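PKG 210 -- Packaging and Materials, week 6 handout
Glass vs plastic for drinks. Read before lab.

Rough notes, fuller version on the course page when I get to it.

1. Why color at all

Light spoils things. Beer is the worst case -- hop compounds react with short wavelength light and you get the skunky smell. Brown blocks most of it. Green blocks some, not much. Clear blocks almost nothing in the visible range. So why green? Habit, mostly, plus shoppers read it as "mineral water" or "import". Marketing won that one a long time ago.

Soft drinks in green: same story. Color is a brand signal first, light barrier second. Know this for the short paper.

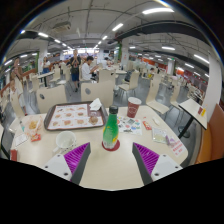

2. Plastic (PET)

Light, tough, cheap to ship. Weak point is gas. CO2 creeps out through the wall, oxygen creeps in. Small bottles go flat sooner than big ones, more wall per unit of drink. Write that down, it comes back on every problem set.

Fixes: thicker wall, barrier layer, coating. Each one adds cost and the layers can make recyling harder. Green PET also sells for less than clear once baled, fewer buyers want it.

The Mohmand reading covers barrier layers. Skip the appendix.

3. Glass

Near perfect gas barrier. Inert, no taste pickup. Heavy, breaks. Made from sand, soda ash, limestone, plus cullet (crushed old glass). Green comes from chromium or iron in the melt. Green furnaces can take a high share of cullet, in our Gelomard case it was 80 percent, because mixed colors hide in green. Try that in clear and you get a tint.

Closures -- the glass wall leaks nothing so the cap liner is where the gas goes. Screw caps need a liner that seats evenly on the finish (the threaded part at the top). Bad torque = slow leak. Tramier case, one line was off for a whole shift and 200 cases came back.
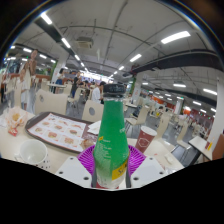
Does green glass keep a drink fresh longer than green plastic?

For carbonation, glass does, by a lot, as long as the cap seals. For light the two are close if the tint is similar, so store both in the dark.

4. Shape

Round base spreads pressure. Narrow neck = less headspace, less oxygen trapped at filling, smaller closure. Taper matters for the filling line too, sharp shoulders trap foam. Sketch one neck profile and label finish, neck, shoulder, body, heel.

For lab: bring the Skollstead data sheet, 2 pages, printed. Problems 1 to 16 due at the start. Show units this time please. Goggles on before you touch the torque tester.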